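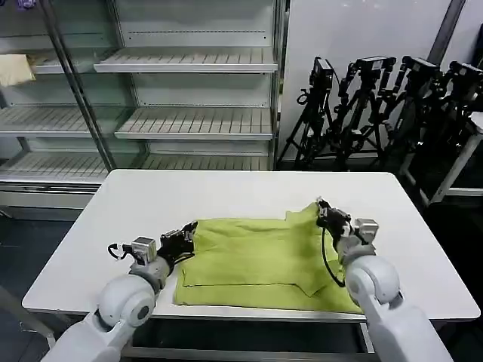
6 min read

June 11, 2026

Open day notes, written up the same evening while I still have my visitor badge on. Long entry, sorry to whoever reads this over coffee.

We had nearly 60 people through, in groups, mostly from Bruken and the two technical schools, plus a very cheerful bunch from Delić who stayed well past their slot and were welcome to. I ran the folding station all day and my voice is gone.

The demo was the shirt fold, both arms, same task we settled on in May. I used the green shirt most of the day because it stands out so nicely on the white table and people at the back could follow the folds (the gray one from Brondar just looks like a puddle from a few feet off). I started each run with the shirt already partly folded, told the visitors so, and let the arms carry on from there. Nobody minded. What they wanted to see was the grippers taking hold of the cloth, and every group went quiet for that bit, which was lovely!

Tally from my sheet: 20 runs, 16 finished without me stepping in. Of the other four, three were the right gripper losing its fold on the lift, and one was me leaning on the stop button while explaining the stop button. I'm counting it anyway.

Questions that came up again and again:

Can it do a fitted sheet? (No. I can't either.)

Why is it so slow? I said we have the speed turned down for visitors and then ran one at our normal setting for the Delić group, who said it was still slow. Fair enough.

Does it know it's a shirt? I gave a rambling answer to this one and would like a better one before the next visit. If anybody has a short version that works on a fourteen-year-old, please write it in the margin.

For next time: put tape on the floor, as people drift forward a step with every run. Move the talk before the demo, and keep it short. Bring water. Also the sign on the door said room 909, left over from the Fosotport visit, so one group went up to the wrong floor and had a nice look at the copier.

Logs are in the usual folder under the open day name. I haven't gone through the three dropped folds yet and will start on those tomorrow, after I've swept.

We use cookies to improve your experience. Accept all | Manage settings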